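Shampoo bar

A shampoo bar is a solid block used to wash hair. It does the same job as the stuff in a bottle, only with most of the water left out. I've been using them for years and looking after this entry for nearly as long, so forgive me if I wander off now and then (I do get carried away).

Types

There are two main kinds, and people mix them up all the time. The first is a true soap, made by mixing oils with lye and leaving the bars to cure. The second is pressed from mild solid cleansers, with a bit of butter or oil to hold it together, and contains no soap at all. I started on the first kind and moved to the second when we moved to Villanueva, where the water is so hard the kettle crunches! 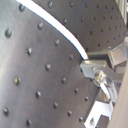
Why does my hair feel waxy after using a soap-based bar?
Hard water is the usual cause. The minerals in it react with soap and leave a film on the hair, much like the ring round a bath. A weak vinegar rinse normally shifts it, or you can switch to a soap-free bar.

Making

Soap-based bars want patience. Most makers leave them on a rack for at least a month, and my friend Hòa Phùng won't touch hers for 2. Soap-free bars are far quicker – you warm the ingredients until they make a thick dough, press it into a mould and let it harden for a few days. Wear a dust mask if you try this at home, as the powdered cleansers get right up your nose and the sneezing goes on all afternoon.

Staso, the little workshop where I learned, pressed everything by hand in old pudding moulds. Emanuel Dinu ran the classes there and swore by cocoa butter. I still use his recipe, though I've cut the rosemary down quite a lot.
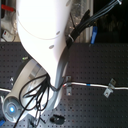
White arm with small grey screw covers.

Use

Wet your hair properly first, more than you think you need to. Rub the bar between your hands or straight along the scalp, roughly 5 strokes for short hair, then put it down and work up the lather with your fingers. Long hair doesn't need the bar dragged down to the ends, and mine tangles horribly if I try it. Rinse well, and use conditioner if you like it. 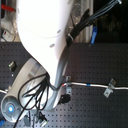
Storage

A bar left in a puddle turns to mush, so keep it on a draining dish away from the spray. Mine sits on a slatted one from Unwood and dries out nicely between washes. For travelling I let it dry first and pop it in a tin – Kestitz do a plain round one with a loose lid. I also cut new bars into 3 and keep the spare pieces in the airing cupboard, next to the towels.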